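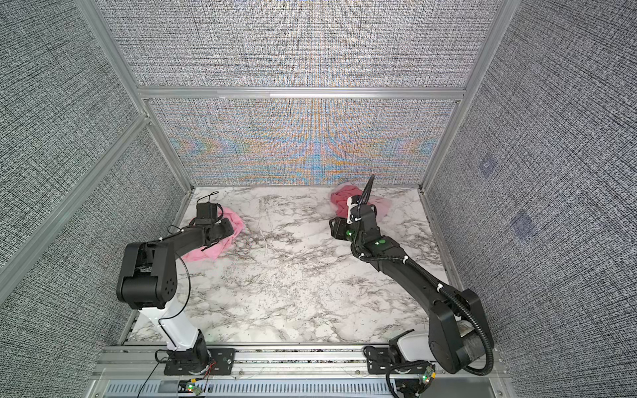
Gray smudges on light clothes after washing

Posted by geswood_tenant in Laundry and Fabric Care

I moved into an apartment in Geswood in October and share a laundry room with the rest of the building, 21 units and four washers. Since then I keep finding faint gray smudges on light-colored clothes. They aren't there on everything and they aren't in the same place twice. Some are streaks a couple of inches long and some look like a thumbprint. Darks seem fine, but I might just not be seeing it.

What I've tried: a second rinse, less detergent, more detergent, a different brand, washing whites alone. I also stopped using fabric softener for two weeks and then went back to it, because I couldn't tell any difference. I always dry on medium. The management company (Farquharson) sent a person to look at the machines and he said they were running normally.

Is this the washer, the dryer, or something I'm doing? I would like to know before I ruin anything else. I have already given up on two pillowcases.

edthorpe_wash_and_fold

I worked the counter at a wash and fold in Edthorpe for a long time and gray smudges were the complaint we heard the most. There are three usual sources and they look a little different from each other.

Softener or detergent residue. It looks gray or bluish and feels slightly waxy or stiff when you rub it between your fingers. It happens when softener lands on fabric undiluted, or when the drum is packed so full that water can't get through the load. Wet the spot, rub in plain bar soap or a little dish soap, and rewash with no softener. It normally comes out the first time.

Grease or worn rubber from the machine. These are darker, sometimes nearly black in the middle, and they tend to be short streaks. On a top loader they come from the agitator area. On a front loader, check the folds of the door gasket with a white paper towel. If the towel comes away black, you have your answer, and Farquharson should replace the gasket. "Running normally" only means that it fills and spins.

Dryer drum marks. Metal zippers and buttons leave gray scuffs on the drum, and coins do too. Those scuffs transfer to the next load. Wipe the cold drum with a damp white rag and see what you get.

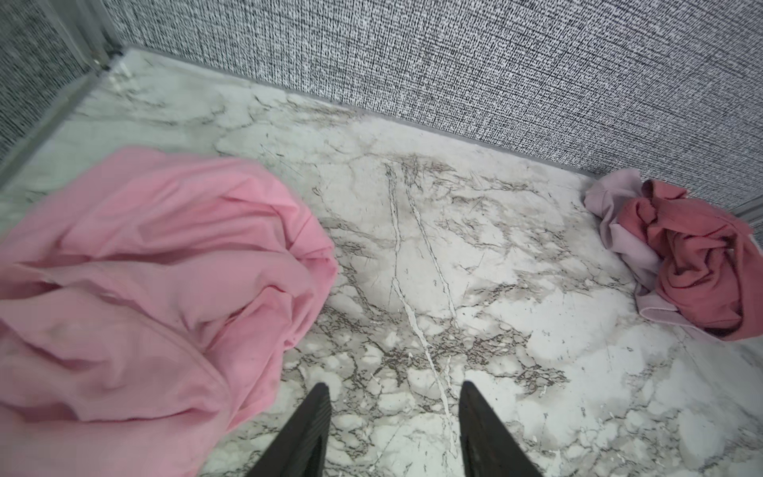 To work out which one you have, wash one light item by itself and look it over before it goes in the dryer. Do it by a window in the daytime. Spread the fabric flat, because a mark is easy to miss when the cloth is bunched up. Take a pink piece like this one, with a faint grayish smudge on one of the folds. With the creases already throwing darker shadows you could look right past it, or take a shadow for a stain and scrub at nothing. Check hems and seams too, where the fabric is doubled and residue likes to collect. If the item is clean at this point and marked after drying, it's the dryer. If it's marked already, do not dry it. Heat makes grease much harder to get out.

Treat grease marks dry, before any water touches them. Dish soap straight on the spot, 15 minutes, then rinse from the back of the fabric. On thin fabric press it through with your fingers and skip the brush, or you will end up with a fuzzy patch that looks worse than the stain did.

One more thing. Use the same washer every time for a few loads and write down which one it was. With four machines it is quite likely only one of them is bad.

skokulham2

could be your water. we had brown-gray spots all one summer in Skokulham and it was the city flushing the hydrants. ask the neighbors if they have it too. I just buy darker clothes now

geswood_tenant

Thank you both. I did the paper towel check on all four last night at 9 p.m. when the room was free. Three came out clean or close to it. The one nearest the door has black stuff in the bottom fold of the gasket, a lot of it, plus a bobby pin and what used to be a receipt. That's the washer I use most, as it's the closest one to the stairs.

I sent the pictures to Farquharson and asked for a new gasket. Dish soap took the mark off one pillowcase. The other had been through the dryer several times and it is lighter but still there - I'll try it again this weekend. I haven't wiped out the dryer drums yet.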